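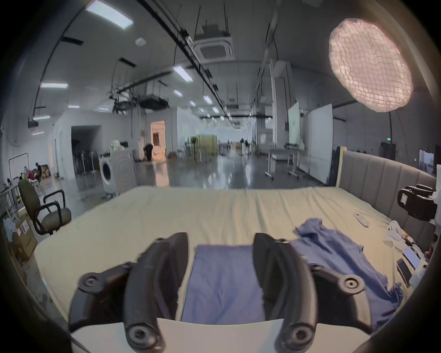 Cloth strip held between the curved fingers, blue T-shirt next in line on the fitted sheet.

How to compare two finger sets on a hand-held gripper using laundry

I love this test! Cloth shows you things about a pair of fingers that a wooden block never will, and all you need is a bed, a fitted sheet and a few pieces of clothing. We ran it in February with the curved Grestuvo fingers and the flat Prelent ones, and I've repeated it with every set since.

1. Bolt on the first set and squeeze the trigger a few times with nothing between the fingers. The tips should meet evenly. If one side lags, loosen the joint bolts, line the tips up and tighten again.

2. Drop a T-shirt on the sheet and leave it however it lands (no smoothing it out, tempting as that is).

3. Pinch a fold near the middle, lift straight up and hold for 8 seconds. Write down slip, hold or drop.

4. Do the same with a thin folded cloth. Go in slowly, or you'll grab the sheet too. Yesenia Lozano found that tilting the tool a little helps a lot with this one.

5. Swap fingers and start over with the same clothes and the same person on the trigger.

Our log is now up to 837 lifts, and the curved set is my clear favorite for thin cloth – it gets under a fold so nicely! The flat ones still win on thick seams. Gumaro Huerta wants to try rubber pads next, so I'll add those numbers when we have them.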